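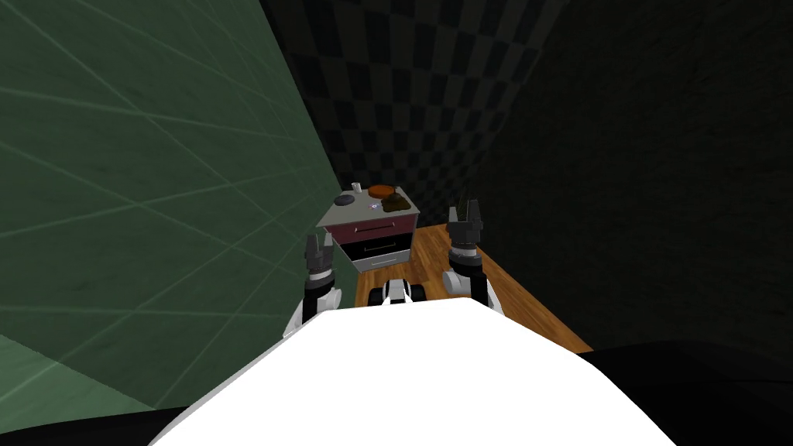 About Plornthorpe Community Music School

Plornthorpe teaches piano, strings, brass and voice to children and adults. We opened in July with a handful of piano students in two rented rooms over a hardware store. Today we have 469 students enrolled, 87 of them over the age of 60.

Khanyisile Gumede started the school and still runs it. She teaches cello four afternoons a week. Jannik Tiedemann heads the brass program and conducts the Husar Band, our evening group for adults who played in school and want to pick it up again. Renu Solanki handles enrollment, rentals and most of the phone calls.

Lessons

Private lessons run 30 or 45 minutes. Beginners can start at age six on piano or violin and at age nine on brass. Voice lessons start at 12. You do not need to own an instrument. We rent student violins, cellos, trumpets and trombones by the semester, and the rental fee includes one set of strings or a basic cleaning.

Group theory classes are free to anyone taking private lessons. Drop-in students pay by the class.

Library

Our sheet music library holds 3127 titles, mostly piano and chamber music. Current students may borrow up to four at a time. Ferhat Sönmez is still sorting the choral scores — please ask him before taking anything from the back shelves.

Concerts

Students play twice a year in Rinemska Hall. Taking part is optional. The next winter recital is on 10th February, and doors open at 6:30.

Office hours are 2 to 7, Monday through Friday. Summer hours are posted on the front door.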